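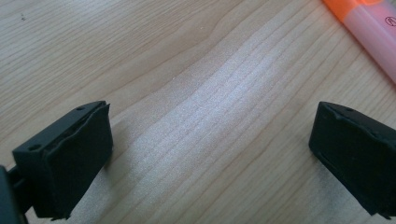

gowda_flats wrote:
Depends what finish is on it. If it's oil you can touch up one spot. If it's lacquer you're sanding the whole top or living with it.

tabletop91 wrote:
It's a Mirneck table, the one they sold as "natural matte." The card that came with it says hardwax oil, wipe with a damp cloth, re-oil once a year. I never re-oiled it. We've had it since a year ago October. My question is the same as in my first post: can I do only the middle, where it gets used most, or do I have to do the whole thing?

sawdust_lil wrote:
Whole thing. You'll see the edge of the patch every time the sun comes in low. Ask me how I know.

Clean it first with a little dish soap in warm water, let it dry overnight, then go over it by hand with 200 grit, with the grain. Don't use a power sander on a thin top.

gowda_flats wrote:
I don't agree with that. I've spot-oiled mine three times and it blends fine after a few weeks. Feather it out past the worn part and buff off everything that hasn't soaked in. Doing the whole top for one dull area is a lot of work.

sawdust_lil wrote:
What color is yours? On dark wood you get away with it. On pale wood with a lot of grain showing, fresh oil goes a shade yellower and it stays that way.

gowda_flats wrote:
Mine's walnut. OK, fair point.

kettle_and_crumb wrote:
Try the water drop test before you buy anything. Put a few drops on and wait ten minutes. If they bead up, the finish is still good and you only need to clean it. Half the time a dull table has a layer of spray polish on it.

tabletop91 wrote:
We did use spray polish for a while. The Tavano one, lemon. Is that bad?

kettle_and_crumb wrote:
It's not the end of the world, but it has to come off before you oil or the oil won't soak in evenly. Mineral spirits on a rag, window open, two passes.

sawdust_lil wrote:
Agree on the mineral spirits. Lay the rags flat outside to dry when you're done, and do the same with the oily ones. Don't ball them up in the trash.

One more thing on grit. 200 is plenty. I've seen people start at 100 on these and then spend a week getting the scratches out.

tabletop91 wrote:
Did the drop test in four places. Beads up near the corners, soaks in within a couple of minutes in the middle. So the middle does need oil. I'm going to clean it all with the spirits, sand lightly, and do the whole top with the Clernov clear. Found a small can at the hardware store.

gowda_flats wrote:
Test the underside first. Clear isn't always clear.

tabletop91 wrote:
Will do. Post again when it's dry.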